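Rondix | Galería | Reglas de trabajo para escenas simuladas

Inicio · Proyectos · Galería · Contacto

Reglas de trabajo para escenas simuladas

En esta página reunimos las reglas que seguimos en Rondix cuando preparamos un entorno virtual para probar un robot. La primera versión la escribió Mimoza Radulović en inglés, para uso interno. Yo la he traducido y la he ampliado con las observaciones de los compañeros de Skomex, que utilizan nuestras escenas en sus ensayos de navegación exterior. Pido disculpas por alguna expresión que no suene natural en español.

Las reglas no sustituyen a las normas de seguridad de la máquina real. Se aplican antes, cuando el robot existe solamente en el ordenador, y tienen el objetivo de que otra persona pueda repetir la misma prueba y obtener el mismo resultado.

Texto: Florêncio Cordeiro
Revisión: Mateja Softić

1. Nombre y versión de la escena

Cada escena lleva un nombre corto, un número de versión y el nombre de la persona responsable. Si se cambia una textura, una luz o la posición de un objeto, también se cambia el número. Una escena modificada sin número nuevo se considera no válida, y los resultados obtenidos con ella no entran en el informe.

En junio tuvimos que repetir 69 ensayos por este motivo. Alguien había girado una puerta unos grados y guardó el archivo con el mismo nombre. Desde entonces el archivo publicado es de solo lectura.

2. Semilla y repetición

Los elementos aleatorios se generan con una semilla que queda escrita en el registro. Para una comparación entre dos programas de control pedimos 16 semillas, las mismas para los dos. No se permite elegir las semillas después de ver los resultados.

Zlatko Vlachou propuso guardar también la versión del motor gráfico y la del controlador de la tarjeta. Al principio me pareció exagerado, pero lo hemos aceptado.

3. Texturas y superficies repetidas

Una pared grande con un dibujo regular es un caso difícil para los algoritmos que buscan puntos de referencia: muchos puntos se parecen entre ellos. Por eso recomendamos que cada superficie de este tipo tenga alguna variación de color, y que se revise desde un ángulo muy inclinado además de la vista frontal. La revisión se hace con la misma resolución que va a recibir el robot.

Pared de ladrillo claro con piezas oscuras repartidas sin orden. Hacia la izquierda, con la distancia, las juntas casi no se distinguen y los ladrillos oscuros quedan como rayas cortas.

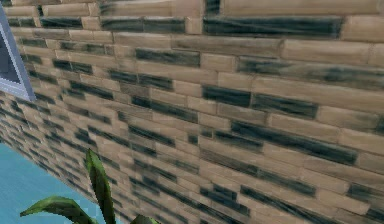
4. Vegetación y objetos decorativos

Las plantas, los marcos de ventana y otros elementos de decoración se declaran en la lista de objetos igual que los obstáculos. Para cada uno hay que indicar si tiene cuerpo físico o si es solo visual. Una hoja sin cuerpo físico puede tapar una parte de la vista y, sin embargo, dejar pasar el robot a través de ella. Esto es aceptable en una prueba de percepción. En una prueba de contacto no lo es.

Los bordes de las hojas se revisan de cerca. Si la textura tiene pocos píxeles, el contorno aparece dentado y el detector aprende este defecto como si fuera una característica de la planta.

5. Luz

Toda escena se entrega con una luz suave de referencia. Las variantes con sol bajo, sombra fuerte o noche se guardan aparte, con su propio número. Pedimos que ningún resultado se presente solo con la luz de referencia cuando el robot va a trabajar en exterior.

6. Zonas lisas

Un plano de color uniforme no da información de profundidad a una cámara estéreo. Se permite usarlo, pero la ficha de la escena debe decir dónde está y qué representa (cielo, agua, suelo sin terminar). Gorazd Lazarević mantiene la plantilla de esta ficha y contesta las dudas sobre ella.

7. Registro de la prueba

De cada ensayo se conservan la trayectoria, las órdenes enviadas, las colisiones y las vistas de la cámara. El registro empieza antes del primer movimiento y termina 5 segundos después del último. Los ensayos fallidos se guardan igual que los otros. Si el programa se bloquea, se escribe «bloqueo» en el campo de resultado y no se deja vacío.

Una serie larga, de 1000 ensayos, se divide en bloques y se comprueba el primer bloque antes de lanzar los siguientes.

8. Paso a la máquina real

Ningún programa pasa al robot físico solo con resultados simulados. La primera ejecución se hace con velocidad reducida, con una persona junto a la parada de emergencia y con la zona de trabajo delimitada. La persona que escribió el programa puede estar presente, pero no es ella quien autoriza la ejecución.

Las diferencias entre la simulación y la realidad se apuntan en la misma ficha de la escena, para que el siguiente usuario las encuentre sin buscar en otro lugar.

Las correcciones al texto y las propuestas de nuevas reglas se envían a Mateja Softić mediante el formulario de contacto, indicando el número de la regla.

Volver a la galería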